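Speaker notes: choosing a surface for a small kitchen
Celina Domański, July 2021

Slide 1. Plain surfaces

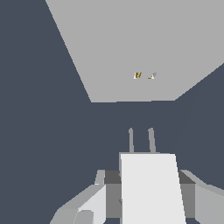

Say hello, thank Skornitz for the hall. Mention that the talk runs to 41 minutes if I keep to the notes, with questions at the end. Handouts are by the door.

Start with the Fastell flat. Second floor, one window, a galley kitchen with 293 cm of worktop along one wall. The owners cook every day and bake at weekends. They had asked for dark stone. I asked them to keep a list for a week of what they put down on the worktop and where. Most of it happened next to the hob.

Slide 2. Colour and light

Pale colours help in a north-facing room but they show coffee and turmeric. Dark ones show flour, crumbs and limescale. Mid greys are easier to live with. Look at samples in the room itself, flat, in the morning and again with the lights on. A sample held upright looks lighter than it will when fitted.

Pause here. Pass the Olla samples round, starting from the left side of the hall. Ask for them back before slide 4.

Slide 3. Matt or gloss

Matt hides scratches better. It can hold grease, so use warm water and a little washing-up liquid, then a dry cloth. No scouring pads on either finish.

Gloss is quicker to wipe but you will see every mark under a strip light.

Slide 4. Joins and edges

Ask the fitter where the joins will go before you order – not on the day. Keep them away from the sink. Ostrowski moved one by 15 cm for us at Fastell and it made no difference to the price.

Edges: a small rounded edge chips less than a square one. Show the two offcuts.

Slide 5. Costs

Get 2 quotes and check that both include the sink cut-out and taking away the old top. If short of time, skip the part on upstands and go straight to questions.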